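Section 4: Brush and Basket

4.1 Scope

This section covers placing a paddle hairbrush in the small storage basket and taking it out again. It applies to the Wallel washstand layout and to any table or shelf with a flat, level top. Wall mounting of the basket is covered in Section 6.

4.2 Before you start

1. Clear the area of the tabletop where the basket will stand.

2. Pull loose hair from the bristles. Hair left on the pins will catch on the basket slots.

3. Check the cushion pad. If it has lifted from the head at any point, set the brush aside and see 4.6.

4. Stand the basket upright on its base. Do not use it on a sloping surface.

Note: The basket load limit is 350 grams. One paddle brush and one comb are within this limit. Do not add bottles.

4.3 Placing the brush

1. Hold the brush by the handle and turn it so the head is up and the end of the handle points down.

2. Bring the end of the handle over the opening of the basket. Keep the bristles clear of the rim.

3. Lower the handle until its end rests on the basket floor.

4. Let the brush lean against the wall of the basket before you release it.
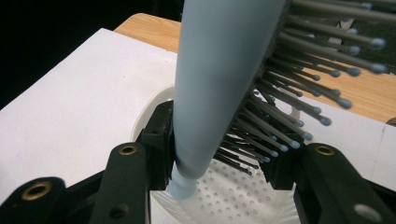

Fig. 4-1. Brush upright, handle end down, at the basket.

Caution: Do not push the brush in head first. The ball tips on the pins can lodge in the openings and pull off when the brush is withdrawn.

If the brush tips the basket when released, move the handle end closer to the middle of the floor and try again. A brush longer than the one supplied may still tip. Store long brushes flat – see 4.5.

4.4 Taking the brush out

1. Steady the basket with one hand at the rim.

2. Grip the brush by the handle, below the head.

3. Lift straight up until the handle end is above the rim, then move the brush to the side.
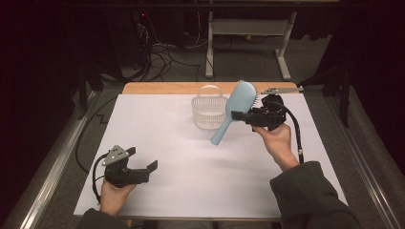

4. Lay the brush on the tabletop or pass it to the user. Leave the basket where it is if the brush will be returned soon.

Note: Do not lift the basket by the brush. The brush is not held in place and will come free.

4.5 Resting the brush flat

Use this position when the basket is being cleaned, or when the brush is too long to stand.

1. Set the brush down beside the basket with the bristles facing the table and the back of the head facing up.

2. Leave a gap between the head and the basket so that either can be picked up alone.

3. Do not place anything on the back of the head. Weight left there overnight will bend the pins.
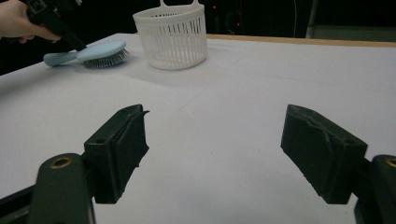
Fig. 4-2. Brush resting flat, basket upright beside it.

4.6 Care

Wipe the handle with a damp cloth. Do not soak the head – water trapped behind the cushion pad will loosen it. Rinse the basket under warm water and drain it upside down.

If the pad has lifted, do not glue it. Order a replacement head, part 162, from Prumen. Replacement baskets are listed as part 84.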